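Paper on the table for dice games?

jolludley_al
Does anyone else put paper down before rolling? Ours is a light beige top and I've laid one big white sheet over it.
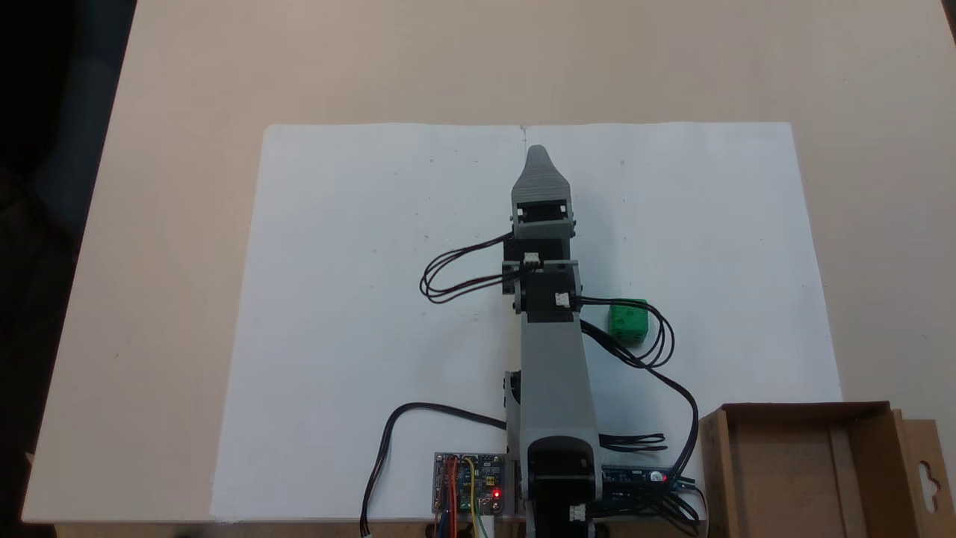 White sheet down, green cube on the right

The crease near the top bugs me a bit -- will ironing shift it?

Arlow503
Low iron, tea towel on top. I'd skip paper though, it slides about. Felt every time.

randden
Disagree, felt sheds fluff. We've used lining paper since November and just tape the corners.

Arlow503
Tape on a nice table? No thanks!

jolludley_al
Bought 3 sheets so I'll try the iron on one first -- cheers both.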